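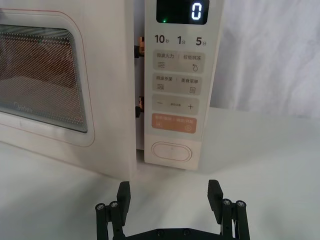 The Year I Stopped Cooking for People Who Weren't There

By Keisha Quintanilla

I made a pot roast for one in July. It was 94 degrees out, the window unit was groaning, and I had a four-pound chuck roast in the oven because that's what my hands knew how to do at five in the afternoon. My younger son had moved to Mernidport nine days earlier. His brother had been gone two years by then. And there I was, peeling carrots like the bus was about to drop everybody off.

I ate it for six days. By the fourth I was eating it standing up, cold, with mustard, and feeling pretty sorry for myself.

So this is a story about learning to feed one person after twenty-some years of feeding a crowd. I've been asking everybody about it (the dental hygienist, my cousin, a woman in line at the bank) and it seems like half the people I know are either in it, just out of it, or dreading it. My cousin cried at a bag of rice. A twenty-pound bag, she'd bought it out of habit, and she sat down on the garage step and bawled.

The first thing to go wrong is shopping. I had a route through the store that I could have walked blindfolded, and every stop on it was sized for teenagers. Two gallons of milk. The family pack of thighs. The bread that comes in twos with the plastic sleeve around both. I kept that up for weeks, and then I kept throwing it out, and throwing out food makes me feel like my grandmother is standing behind me with her arms crossed.

The second thing is that you don't know what you like. I mean it! I hadn't picked a dinner on its own merits in forever. I knew that one boy wouldn't touch mushrooms and the other one went through a year where sauce couldn't touch noodles, and I knew their father, back when he was at the table, wanted meat you could see. What did I want? I stood in front of the refrigerator one night trying to answer that and ended up having crackers.

I took this problem to Rosalind Delacroix. Rosalind is 71 and lives two doors down from me, and she has been cooking for herself since her husband died, so she's got a big head start. She used to run the lunch counter at Baptiste, the old department store downtown, and she can still crack two eggs in one hand while she's talking to you over her shoulder.

I expected her to hand me a recipe. She asked me what time I get hungry.

I said I ate at six. She said that wasn't the question.

Well, I get hungry at four-thirty, and then again at nine. I had never once in my adult life eaten at four-thirty because there was always practice or homework or somebody's ride. So that was her first assignment: for two weeks, eat when you're hungry and write down what you had. It could be toast. It could be toast twice. She did not want to see the word "should" anywhere on the paper.

I felt silly doing it, but I have the list in front of me now and it's kind of wonderful. Soft-boiled egg and pickles. Sardines on toast. Mushrooms in butter, so many mushrooms, the entire first week is basically mushrooms. A sweet potato with lime and salt. Black beans with a fried egg. Popcorn, and next to that, in capital letters, AND I'M NOT SORRY.

What I noticed, looking it over, was how little of it was what I'd call cooking. I had this idea that a real dinner had a main thing and two side things and took an hour, and anything less was giving up. Rosalind thinks that's nonsense. She says at the lunch counter the most popular plate they ever served was cottage cheese, a sliced tomato and a hamburger patty, and people put on a hat to come eat it.

Her own kitchen runs on what she calls parts. She'll make a pot of beans or a pan of roasted onions, whatever's cheap, and a jar of something sharp, and then all week she's just putting parts next to each other. Beans and onions on rice. Onions in an omelet. Beans mashed on toast with the sharp stuff on top. She never cooks a dish ahead, because then you're stuck with the dish. I think about my pot roast every time she says it.

I also had to make some peace with the equipment. My big stockpot went to my older son, who has roommates and needs it. The twelve-inch skillet stayed, but it lives in the bottom of the cabinet now, and an eight-inch one that I used to think of as the egg pan does nearly everything. I bought a small sheet pan, the size of a notebook, and I love it more than is reasonable. I gave away the slow cooker and then missed it and got a little one at a yard sale for two dollars. And I quit being a snob about the microwave. For years I used it for popcorn and for my coffee when I forgot my coffee. Now it does a sweet potato while I'm changing my shoes, and a piece of fish with ginger and scallions under a plate, and I'd put that fish in front of company.

Company is a whole other part of this. I'd say for a good six months I didn't have anybody over. I could cook for my kids and I was learning to cook for me, but having a friend to dinner felt like a production, and I was off productions. What got me past it was a thing they do at the Grirent, which is the old movie house on my side of town. They show something on the cheap in the afternoon and people bring supper in a bag and eat it out on the lobby steps afterward. I went with Rosalind the first time and brought a jar of beans and a heel of bread, and I was embarrassed by it until I saw that the man next to me had brought one avocado and a spoon.

Forty people on a staircase, eating whatever they'd felt like eating. I got a bite of somebody's cold noodles and traded some bread for a plum. It cheered me up more than anything had in a long time.

I have people over now. I say come at four-thirty, which gets me some funny looks, and I put out the parts and let everybody build their own.

My sons have opinions about all this, naturally. The younger one came home for a long weekend and opened the refrigerator and said, "Mom, where's the food?" There was plenty of food! There were beans and half a cabbage and a jar of pickled onions and four kinds of mustard. But I knew what he meant. He meant where's the lasagna. I'll admit I had a pang, and I'll admit I went out and got the stuff and made the lasagna, the full pan, on a night I'd been planning on eggs. He had three squares and took the rest back on the train in a Stirex tote bag he got free from his job.

I didn't mind. It was a nice afternoon, with the radio going and the good cheese. But I noticed I was tired after, in a way I used to be tired every single night and didn't have a name for, and I noticed that when he'd gone I wiped down the counter and cooked myself a few mushrooms.

I asked Rosalind how long it took before it stopped feeling strange to her. She thought about it for a while. She said the cooking part came easy, maybe one winter. Setting the table took longer. For a long time she ate over the sink or in front of the news, and then one evening she got out a placemat, one of the blue ones, and she's used it ever since. She's on her third blue one. They don't hold up in the wash.

I don't have a placemat. I have a tray that was my mother's, with a rooster on it, and I carry it out to the back step when the weather's decent. Last night it was rice and a fried egg and the end of some cabbage I'd cooked way too dark, on purpose, because I like it that way — which is something I did not know about myself until I was 53 years old.

Rosalind's sharp stuff, since everyone I describe it to asks: slice two red onions thin, pack them in a jar with a big pinch of salt, a spoonful of sugar and a few peppercorns, and cover with cider vinegar. Keep it in the refrigerator and start eating it the next day. She adds a hot pepper and I leave it out.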